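Dralluvano Opens Orders for Prurka Hardwax Oil

CLUKUM – Sunday, September 27, 2020 – Dralluvano has opened trade orders for Prurka, a clear hardwax oil for interior wood surfaces. The product is intended for tabletops, counters and shelving and is supplied in 3-liter cans.

Prurka is applied in two thin coats by pad or brush. Recommended drying time between coats is 15 hours at 23 degrees Celsius. Bare wood should be sanded and free of dust before the first coat. Sealed or varnished surfaces must be stripped.

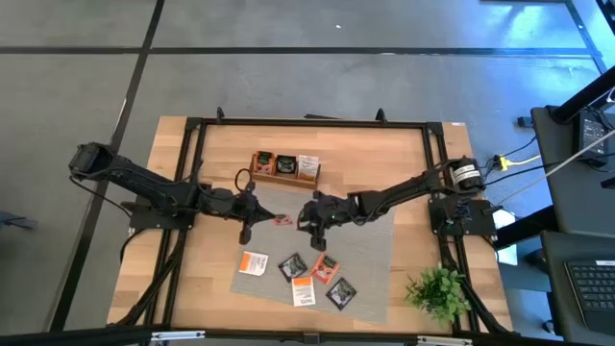 Light wooden tabletop with a butcher-block grain.

"Most shops asked us for a finish that can be repaired in one spot," said Yulan Bai, product manager at Dralluvano. "A worn area can be sanded and recoated without stripping the full top."

The first production run is limited to 200 cans. Orders placed now will ship from the Clukum warehouse in December – later orders will be filled from the second run. Tinted versions are under test and have no release date.

Technical data sheets are available on request from Zhenhua Tang, Trade Sales, Dralluvano.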